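22 October 2022

Finished the first full draft of the soup chapter last night and I'm so pleased I could hardly sleep! 628 words on stock alone, which Jean Urquhart will tell me is too many, but she hasn't tasted what happens when you roast the onions with their skins on. The color alone is worth the electricity.

Up early and walked to Cularton along the river path to clear my head. The leaves are at their best right now — all the beeches past the weir have gone copper at once — and the bakery had the seeded rye I like, so I bought 2 loaves and ate the end off one before I got to the bridge. Met Sigrun Strand coming the other way with her dog. She wants to swap some of her squash for a jar of my green tomato chutney, and I said yes before she'd finished the sentence.
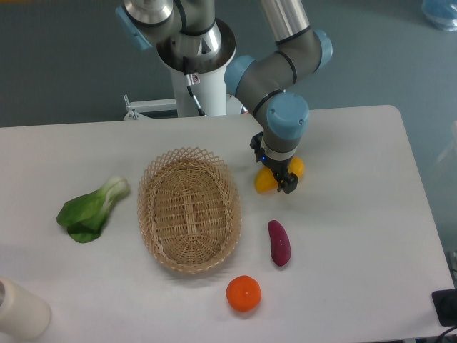 Peppers are the next chapter, and I've been going back and forth on whether they deserve one of their own. I think they do! My grandmother stuffed them with rice and dill and a frightening amount of black pepper, and I want that recipe first, before anything clever. Green ones for her version, always, because that's what she grew. But a yellow bell pepper like that one, held up over a plain white table, makes me want to write about the sweet kinds straight away — slow cooked in olive oil till they slump, a splash of vinegar at the end, then left alone until the next day. I could eat a bowl of that with the rye and call it supper. In fact I might.

Tried the stuffed ones at lunch with barley in place of rice. Chewier, nuttier, needs more stock than I gave it. Next time I'll cook the barley most of the way first and put a spoonful of the roasted onion through it.

Still to do: write to Hollance about the page count, find the good dill seed, ask Sigrun which squash she means. The whole draft is due in November and I have the beans, the cabbages and all of the pickles to go. Can't wait to start on the pickles!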